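O braço que não soltou

Uma avaria de segundos numa bancada de triagem, e os três dias que se perderam a perceber de onde vinha
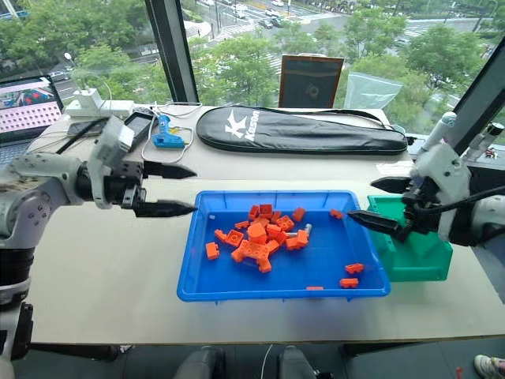 Os dois braços sobre o tabuleiro azul, com as peças cor de laranja e a caixa verde à direita.

Às dez e pouco da manhã, o braço direito fechou a pinça numa peça de encaixar, levou-a até à caixa verde e ficou ali. Parado. Pinça fechada, peça lá dentro, e no ecrã a indicação de tarefa concluída.

O esquerdo, que estava à espera desse sinal, arrancou.

Não houve feridos, convém dizer já. Houve um toque entre os dois braços, um estalo que se ouviu na sala ao lado, uma junta desalinhada e três dias de trabalho deitados fora. Meinir Lewis, que dirige os ensaios da Trilell, tinha a mão a um palmo do tabuleiro. Ia endireitar uma peça.

"Foi isso que me tirou o sono. O choque arranja-se com uma chave e uma tarde. A minha mão estava lá porque o ecrã me disse que podia estar."

A Trilell é pequena, ocupa um andar alto com vista para um cruzamento e para as copas das árvores, e faz uma coisa que parece modesta: ensina pares de braços a apanhar peças misturadas e a arrumá-las. O projeto chama-se Kimaro. Blocos de brincar por agora, porque são baratos e têm formas chatas. Mais tarde, pequenas peças de plástico para um cliente de embalagem, a Drullau, que quer ver resultados em abril.

Daí a pressa. E da pressa, parte do que se segue.

Um sinal a mais

O que falhou, em poucas palavras: o programa perguntava ao comando da pinça se a ordem de abrir tinha sido enviada. Tinha. Ninguém perguntava se a pinça abrira.

Durante semanas isto não se notou. Ordem enviada, pinça aberta, uma coisa a seguir à outra, sempre. Até que um cabo no pulso do braço direito começou a falhar quando a junta rodava para lá de um certo ângulo. A ordem saía do computador e perdia-se pelo caminho. O comando respondia "recebido" na mesma, porque essa resposta vinha de um módulo antes do cabo.

Portanto: peça presa, sistema convencido de que a largara, zona partilhada dada como livre.

A zona partilhada é o ponto delicado de qualquer bancada com dois braços. Há um pedaço de mesa onde ambos chegam, e só um pode lá estar de cada vez. No Kimaro, a passagem de vez fazia-se com um único sinal. Um braço dizia "acabei" e o outro entrava. Sem confirmação de posição nem leitura da pinça. Lewis não se esconde atrás de ninguém: fui eu que aprovei assim, diz, era para ficar uma semana e ficou quatro meses.

Três dias à procura

A primeira suspeita caiu no modelo. Cai sempre. Passou-se uma tarde inteira a rever as gravações das últimas sessões, a ver se o braço tinha aprendido a hesitar por cima da caixa. Há no arquivo 1.104 tentativas registadas com aquele tabuleiro, e em 152 delas a pinça demora mais do que devia a abrir. Ninguém tinha olhado para esse número. As tentativas acabavam bem, contavam como boas, seguia-se em frente.

No segundo dia trocou-se a pinça. Nada. Ou pior, pareceu resolver: 50 ciclos seguidos sem um soluço, almoço mais cedo, alívio geral. Ao voltar, o braço prendeu logo na segunda peça.

"Aí percebi que andávamos a adivinhar", conta Lewis.

No terceiro dia alguém teve a ideia de rodar o pulso à mão, devagar, com o braço em modo livre e um medidor ligado ao cabo. A leitura caía a zero passados os 60 graus. Voltava ao recuar. Caía outra vez. Dez minutos, se tanto, para encontrar o que três dias não tinham dado.

O cabo fora montado com uma laçada curta demais. Cada volta da junta puxava um bocadinho pelo conector. Coisa de milímetros, repetida o dia todo. Explica também porque é que a troca da pinça pareceu curar o mal: ao desmontar e montar, o conector assentou melhor, e aguentou uma manhã.

O botão estava onde?

Há uma segunda parte desta história, menos técnica, que Lewis conta com mais desconforto.

Quando o braço esquerdo arrancou, ela recuou e procurou a paragem de emergência. Estava do outro lado da mesa. Mudara de sítio na semana anterior para dar lugar a um portátil, e estava toda a gente avisada, ela incluida. O corpo é que não. A mão foi ao sítio antigo e bateu no tampo. Quem carregou no botão foi um colega, depois do choque.

Quanto tempo passou, não sabe ao certo. O registo do sistema guarda a hora da paragem mas não a do contacto, porque os braços não tinham limite de força configurado para a zona partilhada. Tinham para o resto da mesa. Mais uma coisa que era para ficar uma semana.

A bancada da Trilell é uma mesa de trabalho como tantas em equipas deste tamanho. Extensão elétrica, cabos, telemóvel, uma pistola de cola quente, um saco de raquetes ao fundo junto ao vidro. Trabalha-se ali, pousam-se coisas ali. Perguntei se isso tinha mudado. Mudou a regra, responde ela, os hábitos vão mais devagar.

O que ficou diferente

A laçada do cabo é agora mais comprida e está presa em dois pontos. A pinça passou a devolver a abertura medida, e só esse valor conta como largada. O braço que entra confirma primeiro onde está o outro. Se as duas informações não baterem certo, param ambos e acende uma luz, e não se retoma sem que alguém vá à mesa e confirme.

Há dois botões de emergência, um de cada lado. Fixos ao tampo, com parafusos.

E as mãos só entram com os braços sem corrente. Esta custou mais a aceitar, porque cada paragem come tempo e o tempo, com a Drullau à espera, é pouco. O ritmo caiu para mais de metade do que era, o que a equipa considera suportável. O cliente foi informado do incidente por escrito. Pediu o relatório completo e manteve o prazo.

A Grisulora, que forneceu os módulos de comando, recebeu os registos e comprometeu-se a rever a mensagem de "recebido", que no manual aparece descrita como "executado". Uma palavra numa tabela, na página das respostas. Até ao fecho desta edição não havia manual corrigido.

Lewis imprimiu a página e riscou a palavra à mão.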